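Gripper money, or how I spent July with a spreadsheet

So I finally sat down and did the budget for the second half of the year, and it hurt a little less than I thought it would!

Quick catch-up if you're new. I run a very small project on soft fruit handling (tomatoes and citrus, mostly), and for the last while everything I own has been either borrowed or held together with zip ties. The plan is to get proper hand-held grippers now, and a real arm next year if the money holds up. Everyone I talk to wants to sell me the arm first. Fellico sent a very pretty quote with an arm, a stand, a controller and a training day that I would have to travel for. I read it twice, made coffee, and closed the tab.

Hand-held is where I want to spend, because you learn so much about fruit just by squeezing it. How wide do the jaws need to open? What do the pads do on a shiny skin compared with a dimply one? I'd much rather find that out with something I can pick up in each hand than with an arm bolted to a bench I don't own yet.

The part I got badly wrong last time was the small stuff. I budgeted for the tools and forgot pads, pins, spare links, chargers, and the fruit itself (you go through a LOT of tomatoes). This time the spares get their own line. Finger pads are $7 each from Brallby, and they come in packs of 14, so one pack should see me to winter. Shipping was $40, which made me grumble – but the other place wanted $110 for the slow boat, so fine.

Sándor Magyar, who reads these posts and always emails me afterward, says I should lease. I did look into it! Benkirane will lease you a set by the quarter, and if I only had one season of work it would make sense. But the lease doesn't cover wear on the pads, and pads are most of what I wear out. I may still go that way for the arm.

Things I'm not buying, even though I want them: a fancy table, lights, a second laptop. A shallow tray and a piece of cardboard do the job, and cardboard is easy to replace. The Flollunberg catalog has a padded work surface I keep going back to look at around 11 p.m., which is a bad time to look at catalogs.

Still open on the list: whether to get a matched pair or two different sizes. I lean toward the pair, so that left and right feel the same and spare parts fit both.
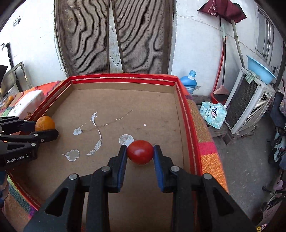
The other open question is insurance, and I've been putting that off for weeks. If you've insured small tools like these and kept them somewhere other than a proper shop, please tell me who you used and what it cost you. Comments are open, and I'll add up the final numbers once the last two quotes come in.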